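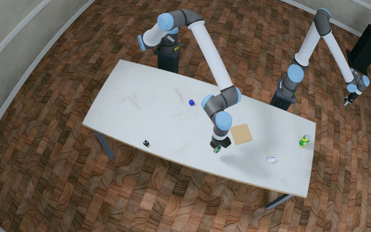
Febrero, once y pico de la noche. Otra vez la puerta del garaje. Llevo desde la semana pasada queriendo sentarme a escribir esto con calma, porque si no lo apunto luego no me acuerdo de qué me dijo cada uno, y con las puertas seccionales me pasa como con los médicos, que salgo de la consulta y ya no sé si era la pastilla azul o la otra. El caso es que el muelle partió a las siete menos diez de la mañana, con un estampido que me tiró de la cama (pensé en la caldera, pensé en el vecino, pensé de todo) y el coche dentro, claro. Le mandé un mensaje a Rima y me contestó que ni se me ocurriera subirla a pulso, que una puerta sin muelle es un peso muerto. Me senté a hacer cuentas delante de la mesa blanca larga, la del canto clarito con las patas de metal, y ahí se me fue media mañana entre presupuestos y llamadas.

Primero llamé a Dirneck, que son los que la instalaron cuando compramos la casa. Me atendió un chico muy amable que me tuvo un buen rato buscando la ficha y al final resulta que la ficha está a nombre de los anteriores dueños, así que garantía ninguna. Me daban cita para dentro de nueve días. ¡Nueve días con el coche encerrado! Le dije que gracias, que ya le diría, y colgué con muy mala uva. 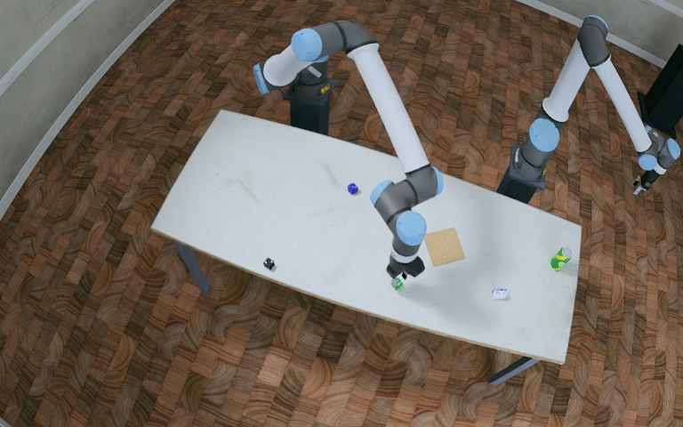
Después probé con Georges Akl, que le arregló la persiana a mi hermana y tiene el taller en Ernley, pasada la rotonda. Vino esa misma tarde. Estuvo cinco minutos mirando hacia arriba sin decir palabra, con las manos en los bolsillos, y yo detrás esperando el diagnóstico como una tonta. Que los muelles van por pares, me dijo, y que si ha partido el de la izquierda, el de la derecha va detrás. Que cambiar uno solo es tirar el dinero. Yo eso ya lo había leído por ahí pero tenía la esperanza de que fuera mentira.

Total, 337 los dos muelles con la mano de obra, y eso sin tocar los cables, que según él aguantan otro invierno. Los cables los vi yo con la linterna y tienen un hilillo suelto cerca del tambor, se lo enseñé y me dijo que sí, que bueno, que si quería se cambiaban también por 40 más. Pues que se cambien, le dije, no voy a estar yo durmiendo pendiente de un hilillo.

Majdi opina que me están timando. Majdi opina que me están timando siempre, también con el seguro y con el gas, y luego él se gastó 600 en un motor para una puerta que abría perfectamente con la mano. No se lo he dicho. Se lo diré el día que me pille cruzada.

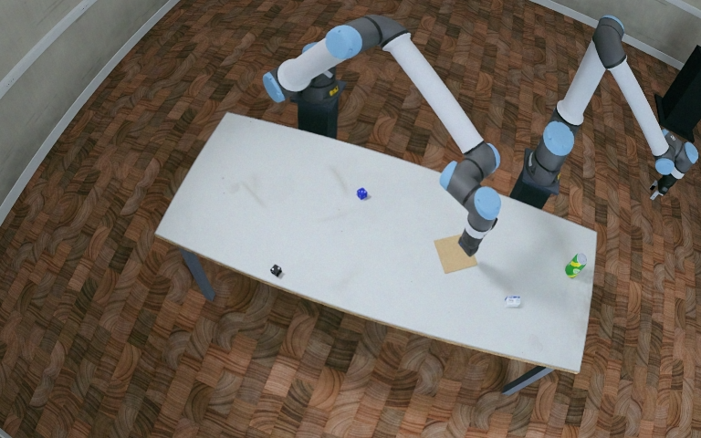
Lo que sí hice fue preguntar por el motor, ya que estábamos. El nuestro es el Lüthi que venía con la casa, ruidoso como él solo, y lleva meses haciendo una cosa rarísima: baja hasta la mitad, se lo piensa y vuelve a subir. Yo le echaba la culpa a las fotocélulas y las limpiaba con el trapo de las gafas cada dos por tres. Georges dice que puede que el motor no tenga nada, que con los muelles cansados la puerta le pesa de más y salta la protección. O sea que igual llevaba avisándome desde el otoño y yo ahí, frotando cristalitos. También me riñó por el aceite de cocina. Es que le puse aceite de cocina a las bisagras, en noviembre, porque chirriaban y era lo que tenía a mano. Se había hecho una pasta negra con el polvo que daba asco verla. Ahora tengo un bote de spray de silicona en la estantería y órdenes estrictas de no acercarme a las guías con él, solo bisagras y rodillos.

Los muelles no los tenía en la furgoneta, eso sí. Los nuestros son de una medida que ya casi no se pone y hubo que pedirlos. Dos días más. Menos mal que Nizar Sleiman me prestó el coche de su madre para ir a trabajar, un cacharro pequeñito que huele a naranja y en el que hay que meter la tercera con las dos manos, pero le he cogido cariño. Le llené el depósito y le dejé una caja de pastas en el asiento.
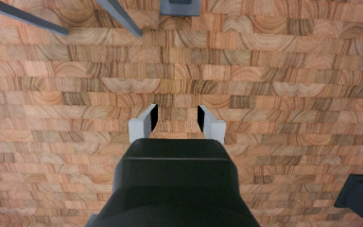

Tablero de madera a testa, visto desde arriba.

Hoy por fin han venido a montarlos. Georges y un ayudante, y en poco más de una hora lo tenían listo. Me dejó mirar pero desde la puerta de la cocina, que cuando tensan los muelles con las barras no quiere a nadie cerca, y la verdad es que impresiona. Luego desenganchó el motor, levantó la puerta con dos dedos hasta la altura de la cintura y la soltó. Y se quedó ahí, quieta. Me hizo repetirlo a mí. Dice que esa prueba la tengo que hacer un par de veces al año, y que si se cae o se me escapa para arriba, que lo llame.

He subido y bajado la puerta con el mando como diez veces, sola, en zapatillas. De momento no se lo piensa a mitad de camino. Suena igual de mal, eso no ha cambiado, pero el Lüthi que dure lo que tenga que durar.

Cosas pendientes. La goma de abajo, que está cuarteada y se me cuelan las hojas (Rima compró la suya en Prillska, a 50, y la puso ella misma con un cúter y mucha paciencia). Cambiar la pila del mando de Fares Kanaan, que le dejamos uno por si pasa algo cuando estamos fuera y lleva sin funcionar desde el verano. Y pedirle la factura a Georges, que se fue corriendo y me dijo que me la mandaba por correo y aquí no ha llegado nada. Mañana le escribo.

Me voy a la cama, que tengo que devolver el coche antes de las ocho.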